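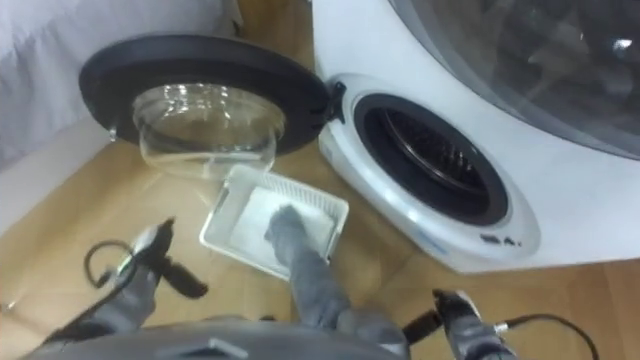 Osvaldo Pimentel wrote in to say that rolling his shirts has never saved him an inch of suitcase, and that he is tired of being told he must be doing it wrong. I'm with him. I have packed the same bag both ways for the same eight-night stay in Flusside, and the zipper closed at the same point each time. Rolled T-shirts are easier to pull out one by one. A rolled linen shirt looks like it spent the flight under somebody's seat.

Packing and Travel Tips, Tested at Home

Most of what gets passed around as travel wisdom can be checked on your own bed with your own bag, the night before you go. I did that with the ones readers send me most often.

Compression bags

They do shrink a down jacket. They do very little for jeans. What they don't shrink is weight, and I once got a bag down to half its size, filled the gap with shoes, and paid 40 dollars at the counter for going over. If you use them, weigh the case afterward on a bathroom scale. Stand on it with the bag, then without. Also try closing one of the pump kind without the pump, because you will be coming home without it sooner or later.

Dryer sheets between the layers

Supposed to keep a suitcase fresh. Mine made everything smell of dryer sheet, including a loaf of bread I was bringing back. If the case itself smells, leave it open on a dry porch for a day and wipe the lining with a barely damp cloth. A musty case goes on being musty under the perfume.

Putting your socks inside your shoes

Fine. Works. Clean shoes only.

The hotel shower as a steamer

You hang the shirt on the rail, run the water hot and shut the door. I gave a cotton shirt twenty minutes of this in a guesthouse in Brirnia and it came out damp and creased. Light knits do a little better. Misting the shirt by hand, pulling the seams straight and leaving it on a hanger overnight did more, and used hardly any water. For a wedding, ask for the iron.

Washing in the sink

The tip sheets make it sound as if you could cross a continent with two pairs of underwear. Maybe in a dry place. In a humid room, thick socks can still be wet at checkout. The part worth keeping is the towel trick: lay the wet thing flat on a dry towel, roll the two up together and kneel on the roll. Test it at home with whatever you plan to pack. If it isn't dry by breakfast, pack something thinner.

Door wedges, clips, clotheslines and other gadgets

Somebody gave me a Vellska travel line, the twisted kind with no pegs. It holds socks. It dropped a wet T-shirt on the floor twice. Ordinary string and four clothespins from the kitchen drawer did the job — and I didn't mind leaving them behind. Binder clips are good for curtains that won't meet in the middle.

The one-list-for-everything

I have seen a packing list with 200 items on it. I don't believe anyone has used it. Mine is taped inside the closet door and I cross things off it when they come home unworn. The travel pillow went in January. The second guidebook went before that.

Before you lock up

Take out the trash, empty the fridge of anything with a date in it, and write down your luggage lock number somewhere other than the luggage. Don't use 1426 because you saw it here. As for freezing a cup of water with a coin on top to find out if the power failed, it will tell you there was a long outage. It won't tell you about a short one, and it's no help at all if you forget which cup it was and put it in a drink.

Jintana Chuensuk asks if tea bags in hiking boots do anything on a long trip. I have a pair stuffed with them now. Ask me again next month.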